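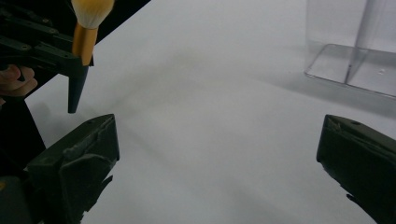 Last modified: 7/27/22

Ticket 911 — Right hand-held gripper reports closed while open
Project: Vukari tabletop sorting, bench 2
Reported by: Athina Karagiannis
Assigned to: Prodromos Katsaros
Status: Fixed, under watch
Severity: Medium (data loss, no injury)

Summary
The width reading from the right gripper drops to zero for short periods while the fingers are wide apart. The left gripper, used to hold the makeup brush in this task, does not show the fault. Both units run the same firmware and were built from the same set of printed parts.

Steps to reproduce
1. Start the recorder with both grippers connected.
2. Pick up the brush with the left gripper and hold it upright over the table.
3. Keep the right gripper open, fingers pointing at the table, trigger released.
4. Rotate the right wrist outwards as if reaching for the clear plastic container.
5. Watch the width trace. It falls to zero, stays there for a few frames and comes back.

Expected: width stays at the open value until the trigger is pulled.
Found: false closed reading, with the recorder marking a grasp where there is none.

Impact
Of 488 episodes checked, 371 are clean. The rest have at least one false grasp on the right side and are held back from the Vrettos export. A policy trained on them would learn to close on bare table.

Log

Athina Karagiannis
First seen during the brush task. I thought it was my trigger finger, so I repeated it with my hand off the trigger. Same result.

Prodromos Katsaros
Swapped the USB leads left to right. Fault stayed with the right gripper. Swapped the ports on the hub as well, no change. Not the lead, not the hub.

Prodromos Katsaros
Checked the fingers. Scuffing on the plastic faces is old wear and does not affect travel. Screws tight. Opened and closed the linkage by hand 20 times with the unit flat on the table and got no dropouts. It only fails when the wrist is turned.

Sofia Chatzigeorgiou
Could it be the marker tracking? The table is plain white and the light bands across it move when the other gripper passes over. Brollik had something like this with reflections off clear plastic.

Prodromos Katsaros
Ruled out. Width on these units comes from the encoder in the handle, the camera is not used for it. I took the container off the table and repeated step 4 anyway. Still drops.

Michalis Triantafyllou
Please look at the encoder connector before replacing the board. On the last batch the cable was cut short and pulls when the handle turns.

Prodromos Katsaros
Confirmed. Cable is tight against the inside of the handle and the plug lifts on one side at full outward rotation. The encoder loses supply and the driver returns zero in place of an error.

Fix
Fitted a longer encoder cable and clipped it to the handle wall. Driver changed so that a lost encoder now returns a fault code and stops the recording. Zero is kept for a true closed position only.

Test
Repeated steps 1 to 5 with the new cable: no dropouts. Pulled the plug by hand during a recording: the recorder stopped and showed the fault code — as intended.

Still open
- Left gripper has the same short cable. Athina to change it before the next session.
- Held episodes: Sofia to see whether the false grasps can be cut out or whether the episodes must be recorded again.
- Driver change has not been merged on the Tadotov machine. Despina Giannakopoulos has the login.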